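Kornico Racing stays away from new sprint weekend format

Team will enter the full season but wants proof before it signs up for the extra races

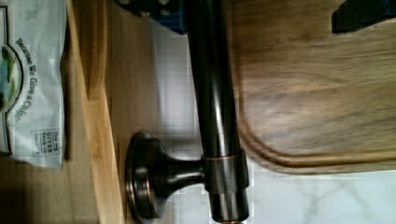

What the team has decided

Kornico Racing will run both of its cars in every regular round of the Gason Junior Series next season. It will not enter the three sprint weekends added to the calendar last month.

The series says the shorter races will bring bigger crowds and give young drivers more time on track. We have read the proposal twice and we can't find the track time. A sprint weekend has 45 minutes of practice and qualifying combined, and a driver who loses ten of those to a gearbox fault is done before lunch. The crowd figures come from a single trial event at Lūse, where entry was free and the weather was good.

What it would cost

Our own estimate is 105 extra hours in the workshop for each car, plus tires, plus travel. The prize fund does not cover the tires. Maybe a sponsor will step in - we have heard that before, and we are still waiting on last year's.

We also have doubts about the points. Under the draft rules a driver could skip a full round, win two sprints and come out ahead. The series calls this "rewarding speed." We would like to see the math.

What happens next

Kornico Racing has sent its questions to the series office and asked for a written reply before entries close in September. If the answers are good, we will look at it again. So far we have had a slide deck.

Zumex stays on as the team's main partner and its logo will be on both cars. Testing starts in the spring, with driver names to follow once contracts are signed.

Contact: Kornico Racing press office, Unit 507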